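Pressure Transmitters: Frequently Asked Questions
Hofstetter Process Instruments, Walton – applications desk

We sell pressure transmitters, so read this with the usual suspicion. The questions are the ones that reach our applications desk most often, and several of the answers will cost us a sale. 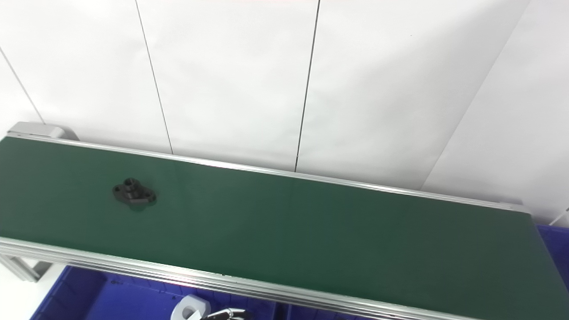 Do I need a transmitter at all, or will a gauge do?

If a person reads the value once a shift and writes it on a sheet, buy a gauge. A transmitter earns its price when something else uses the signal: a controller, an alarm, a recorder that someone really looks at. We get plenty of orders for transmitters wired to a panel meter a few feet away. It works, but a decent dial would have done the same job for less money and without a power supply.

What does the accuracy figure on the data sheet mean?

Less than you would hope. Most makers quote a percentage of full span at room temperature, on a new unit, on a test bench. Some include linearity, hysteresis and repeatability. Some leave one of them out and print a nicer number. Ask which. Then look for the temperature error, usually a separate line in smaller type, and add it on. For a transmitter next to a steam line, that second number may be the bigger of the two.

Our own Pekance series is quoted with all three terms included. It looks worse than some competing units on paper for that reason. The temperature error is still listed separately, and yes, you still have to add it.

Should I order a wide range to be safe?

Usually no. A 1000 psi transmitter on a line that runs at 30 psi is working at the very bottom of its span, and an error given as percent of span applies in full down there. A half percent of span on that unit is 5 psi, and you can work out for yourself what that does to a 30 psi reading. Pick a range where normal operation falls somewhere past the middle, and check the overpressure rating to cover the upsets. Range and overpressure are different lines on the sheet. People mix them up all the time.

Which output should I choose?

4-20 mA for long runs, noisy plants and anything where you want a broken wire to show up as a fault. A dead loop reads zero, and zero is not a valid reading, so you know about it. Voltage output is fine for short cable inside a cabinet. Millivolt output is cheap and needs a clean, stable supply and some care with shielding. If you don't know what your input card accepts, look at the card before you call. We will ask.

Do I need a digital protocol on top of the analog signal?

Maybe. If you have a system that reads diagnostics and somebody whose job includes looking at them, it can save a trip up a ladder. If the extra data goes nowhere, you have paid for a feature that sits there. We offer it on the Pekance 2344 as an option and leave it off the base unit.

What does "maintenance-free" mean?

It means the maker does not want to discuss maintenance. A sealed transmitter has no parts you can service, true enough. The impulse line can still plug, the connector can still corrode, and the zero can still drift. We don't use the phrase.

How often should I recalibrate?

Anyone who gives you a single interval without asking about the process is guessing. Start with whatever your quality system requires. If it requires nothing, check the new unit after a few months, write down the error before you adjust anything, and do it again. If the as-found error barely moves, stretch the interval. Units on pulsating lines (pump discharge is the classic) will need more attention.

The long-term stability figure in a brochure is not a substitute for this. Ask how many units were tested and for how long – the reply is often vague.

Do I need a snubber?

On pump discharge and fast-closing valves, probably. A snubber slows down the spike before it gets to the diaphragm. It also slows down the reading and can clog in dirty fluid, so don't fit one by habit. For thick or dirty media a diaphragm seal is the better answer, though a seal adds its own temperature error and the fill fluid has to suit the process.

My reading is wrong. Is the transmitter bad?

Often not. Before you send it back, try these:
Vent the transmitter to atmosphere and see whether it returns to zero.
Measure the supply voltage at the transmitter terminals, with the loop running.
Check that the scaling in the controller matches the range on the label.
Look for liquid sitting in an impulse line that should be dry, or gas in one that should be full.

Scaling is the one that embarrasses people. It takes a minute to check.

Can I replace a Ridosside 327 with one of yours?

In most cases, with an adapter. The process thread is different and so is the pinout on the connector, so do not just plug in the old cable. The zero and span adjustments are also in another place. If the old unit works and still holds calibration, we would leave it where it is.

Do you supply calibration certificates?

Yes, on request at the time of order. The standard certificate lists the test points and the measured error at each. A certificate that says only "pass" tells you very little, whoever printed it.

What do you need from me for a quote?

Medium, normal and maximum pressure, process temperature, ambient temperature, thread, output and supply voltage. "Same as last time" needs a serial number with it.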